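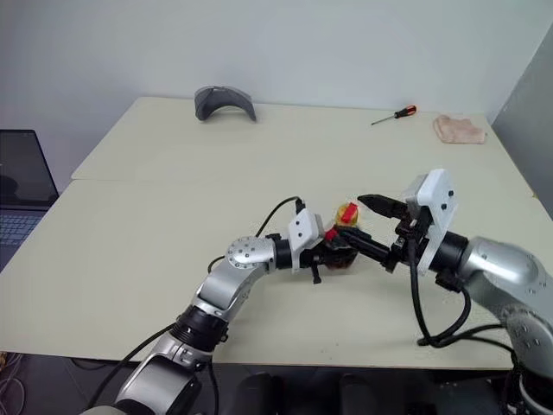 Gristgate library to stay open later from July

The public library in Gristgate will keep its doors open until 9 p.m. every Tuesday, starting in July. The town council approved the change this week after a request from readers who work during the day and cannot come before the usual closing time at six.

The request was signed by 296 people. Jocelyn Maglaya, who has been head librarian for two years, said she had expected much fewer names. "We left the paper on the front desk and did not advertise it," she said. "People took copies to the bakery and to the bus station by themselves."

In the first months only the ground floor will be open in the evening. This includes the newspapers, the children's books and the study room, which has places for 30 readers. The upper floor, with the local history collection, will close at six as before. Readers who need something from upstairs can order it by telephone until 4 p.m. and collect it the same evening.

The later hours will also give a home to the language exchange group, which lost its room when the Ateo cafe on Yilma Street closed last winter. The group is open to everyone and costs nothing. Its organizer, Sandrine Huet, said that most members come directly from work and often arrive hungry, so she was glad to hear that sandwiches are allowed in the study room – but not near the computers.

Not all council members were in favor. Two of them voted against, and they asked that the heating costs be looked at again before the winter. The library has answered that it will present the numbers in the fall, together with the visitor figures for each evening. If the interest is good, a second late evening could be added.

There is also a small change for borrowers. Books returned after six on a Tuesday will now be checked in on the same day, so there will be no late fee for them. On the other evenings the return box by the side entrance stays in use, and books left there are counted from the next morning.

Bus 2 to Skuvelton stops in front of the library, and the last one leaves at 9:20 p.m. The parking area behind the building will stay open until half past nine. Library cards are free for residents of Gristgate and Skuvelton, and can be made at the front desk also during the evening hours. Please bring a document with your address.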